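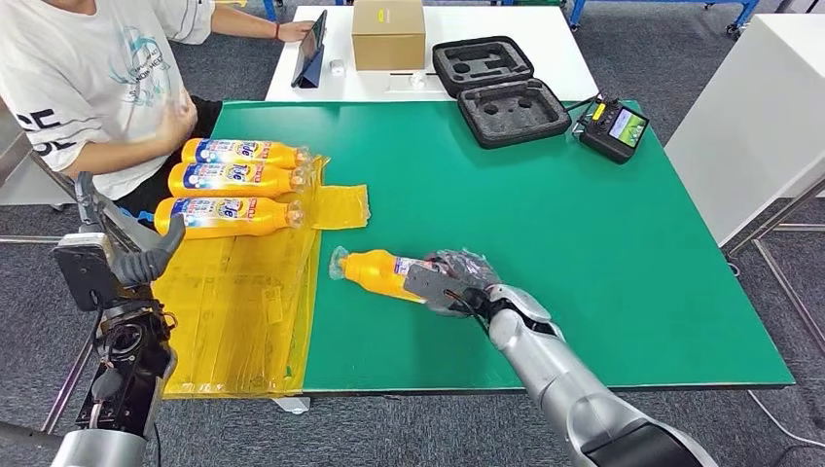
New house rules for anyone working near the arms

So we finally have our rules for the robot benches at Dreltham, and I'm pretty happy with them! Ute Rieger sent the last draft around on Wednesday, 31 comments and all, and it fits on a single page now (the old one was a small novel).

The big change: whoever is running a session stays at the table the whole time, with the tablet in reach. No popping out for coffee while an arm is holding something, even if it's only a plastic bottle. Hands stay on your own side of the mat until the arm has come to a full stop. Cables from handheld remotes go out to the side, never across the work area, and carrying cases get closed and put away before the first run. I'm guilty on that last one, I admit.

Reinhold Voß wanted a speed limit for the fingers too, and I think he has a point, but that part is going over to the Lammers team first. They've promised us an answer in February.

Printed copies are by the door. Please read yours before you book a bench, and send gripes to Ute or me!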